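# 4. Preparing bound files for the Rata feeder 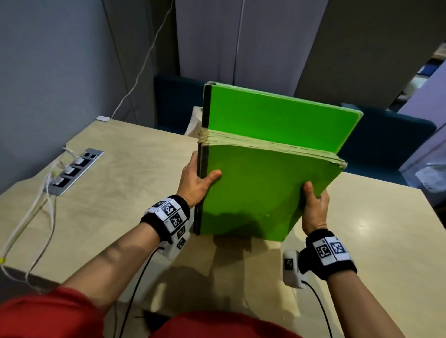 This section covers the work done by hand before a file enters the Rata feeder. It applies to tied, stitched and laced files from the Clustach archive. Loose-leaf files go straight to section 5.

Before the feeder was installed, one clerk opened, scanned, indexed and re-tied each file. The feeder now does the page turning, scanning and first-pass indexing. The clerk's work is split into two posts:

- **Preparation desk:** checks condition, opens the binding, releases the file to the feeder.
- **Review desk:** resolves pages the feeder has flagged, re-ties the file, returns it to the shelf.

Staff rotate between the two posts at the midday break. The rota is kept by Surachet Somboon. A clerk who has not completed the handling course may work the review desk only, and may not re-tie.

## 4.1 Checking the file

1. Clear a space on the desk wider than the open file.
2. Lift the file with both hands, one at the spine and one at the lower corner. Do not lift by the twine.
3. Read the shelf number and enter it in Grindano. The record opens with status *Waiting*.
4. Look along the page edges. If the paper is torn past the margin or sheds fragments, set the status to *Manual* and stop.
5. Check the spine. A spine that has separated from either cover also goes to *Manual*.

> **Note:** The preparation clerk decides between *Feeder* and *Manual*. The decision is not reviewed against throughput, and a high share of manual files is not counted against the clerk.

## 4.2 Opening the binding

1. Lay the file flat, front cover up.
2. Find the knot and loosen it with the bone folder. Cut the twine only if the knot will not give.
3. Place the twine in the tray with the matching file slip.
4. Open the front cover and fan the first pages by hand. Remove pins, clips and staples.
5. Place the file in the cradle with the spine against the fixed stop.
6. Close the cradle arms until they touch the covers. Do not press.

> **Caution:** The feeder cannot detect metal fasteners between pages. A missed staple can tear every page behind it.

## 4.3 Releasing to the feeder

1. In Grindano, select **Feeder** and confirm the shelf number.
2. Set the paper grade. Use grade 2 for yellowed or worn paper and grade 4 for modern office stock.
3. Press **Release**. Keep hands outside the guard until the lamp is steady.
4. Watch the first few turns. If two pages lift together, press **Hold** and lower the suction by one step.

> **Caution:** Never reach into the guard to free a page while the lamp is flashing. Press **Hold** first.

## 4.4 Flagged pages

The feeder flags any page it cannot read or index with confidence. During the trial in August, 1,687 pages were flagged, mostly for handwriting in the margins and faded stamps. Review clerks should expect to spend most of a shift reading and correcting, with little lifting.

1. Open the flag list for the file.
2. Compare each flagged page with the paper original.
3. Correct the index entry, or mark it *Illegible*.
4. When the list is empty, re-tie the file and set the status to *Returned*.

Corrections are saved under the desk number. Names are not stored with them.

## 4.5 Changes to this section

Revised 22nd August by Ghislain Penner. Step 4 of 4.3 added after reports from the Kamolrat reading room. The hourly target in the previous version has been removed. Questions about the handling course go to Surachet Somboon.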